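Matte finish

A matte finish (also spelled matt or mat) is a surface quality in which light falling on an object is scattered in many directions, so that the object looks soft and even and does not throw back clear reflections of the things around it. It is the opposite of a glossy finish, though in everyday life most surfaces fall somewhere between the two, and paint stores have built up a whole family of names — flat, eggshell, satin, semi-gloss — for the stops along the way. Matte finishes turn up on walls, paper, pottery, photographs, furniture, cosmetics, and the outer shells of all sorts of equipment.

How it works

Any surface, however smooth it may feel under a fingertip, has some texture when you look at it closely enough. On a glossy surface the bumps and hollows are very small, and light bounces away in an orderly fashion, much as it does from a still pond. On a matte surface the texture is coarser, and neighboring rays leave at different angles. The eye receives a little light from everywhere and no strong glare from any one place.

This does not mean that a matte object has no highlights at all. A curved matte surface will usually show a pale, blurry brightening where it turns toward the lamp, with edges that fade so gradually that it is hard to say where the highlight stops. The same lamp seen in a glossy bowl would appear as a small, hard spot.

Color is affected as well. A dark glossy paint can look deeper and richer than a matte paint made with the same pigment, for the simple reason that scattered white light from the matte surface mixes with the color and washes it out a little. White and pale gray suffer much less from this, and they have long been favorites for matte work.

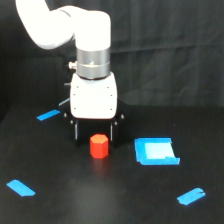 Smooth matte white surfaces on a robot arm, with soft highlights along the rounded edges; the silver collar is brushed metal.

Ways of producing it

In paint, the usual method is to add a flatting agent, often a finely ground silica, which leaves the dried film slightly rough. A higher share of pigment to binder does the same job, and old-fashioned limewash and distemper are matte for much this reason. Plastics are commonly given a matte skin by texturing the inside of the mold, so that every part comes out with the finish already in place. Metals can be blasted with beads or grit, etched with acid, or brushed with an abrasive. Brushing leaves fine lines that all run one way, and a brushed piece may seem dull from one side and surprisingly bright from another, so many writers treat it as a cousin of the matte finish and give it its own heading.

Potters come at the matter differently. A matte glaze may owe its softness to tiny crystals that form as the kiln cools, and a potter who is too impatient with the cooling can end up with a shinier pot than expected. The Kuscombe potteries were fond of these slow-cooled glazes, and a surviving stock list from the works gives 34 shades, most of them greens and milky browns.

Measurement

Gloss is measured with a gloss meter, which shines a beam at the surface at a fixed angle and records how much comes back at the matching angle. The angle of 60 degrees serves for most purposes, while 85 degrees is preferred for very flat surfaces. Paint makers do not all agree on where one name ends and the next begins. The Muñoz color cards, for instance, include a "soft flat" that the rival Pundex range would sell as eggshell, and decorators moving between the two are well advised to try a sample board first. The Prarkoreck collection of paint samples, which holds 962 painted boards, is arranged by sheen before color so that these differences can be seen side by side.

Care and wear

Matte surfaces hide dents, brush marks, and uneven plaster very kindly, but they can be fussy to clean. Rubbing tends to polish the high points and leave a shiny patch, known in the trade as burnishing, and it is often found around light switches and along stair walls. A soft damp cloth and a light hand are the usual advice.

See also: Gloss, Eggshell paint, Patina, Limewash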